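Two-Arm Pouring Station: Build Report
Spyros Tomić
Shared workshop, Koststead
Submitted May 13, 2020

1. Aim

The aim of the project was to set up a two-arm bench that can pick up a bottle of water and pour from it into a cup. I did not design the arms. My part was the mounting, the cable runs, the table layout and the motion scripts, which I wrote on top of the Gatora control library.

2. Bench and mounting

The arms are bolted to a steel frame at the front of the table. The first frame was made from offcuts and flexed when both arms moved together, so in April I rebuilt it with thicker section from Papadopoulos, the metal supplier on the ring road. That used up 114 of the budget and left very little for anything else.

The table top is plain white. I chose white to give the cameras an even background, but it caused trouble later with clear cups (section 4).

Each arm has its own cable hanging in a loop from the wrist. I tried tying these tightly to the forearm at first. The wrist then could not turn far enough to tip a bottle, and one connector worked loose. A loop with some slack fixed both problems — it looks untidy but I have left it.

3. Motion scripts

A full run is split into 14 steps, from the start pose to the return. The steps are kept in a plain text file so they can be changed without touching the code. The start pose has both hands raised and open, well clear of the table. A full run takes 60 seconds at the speed I settled on. It can go faster, but the water in the bottle starts to swing and the pour becomes hard to repeat.

The hands close to a set finger position. There is no pressure reading from the fingertips. A thin bottle gets squeezed out of shape if the value is too high and slips if it is too low, and the right value changes as the bottle empties. I ended up with 13 saved grip settings and pick one by hand before each run.

4. Problems

Finding the cup was the weakest part. A clear cup on a white table gives the camera almost nothing except a thin outline. The Lamar lamp over the bench helped a little when I moved it to one side. In the end I gave the script a fixed cup position and put the cup there myself.

The black strip on the table also confused the detection until I masked it out.

5. Pictures of the bench 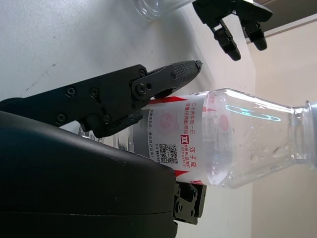
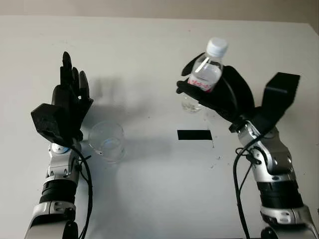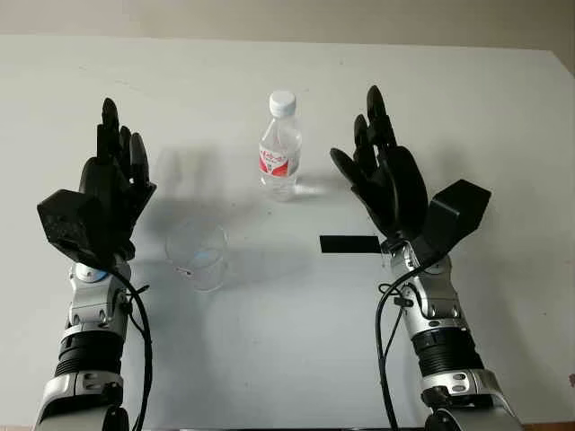
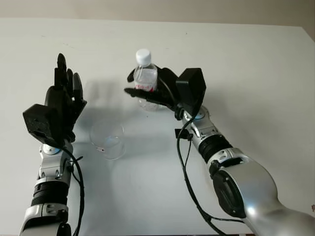 Why use two arms if only one of them pours?

The second arm is meant to steady the cup. I have written the steps for it but they are not reliable enough to leave switched on, so for now it stays in the raised position during a pour.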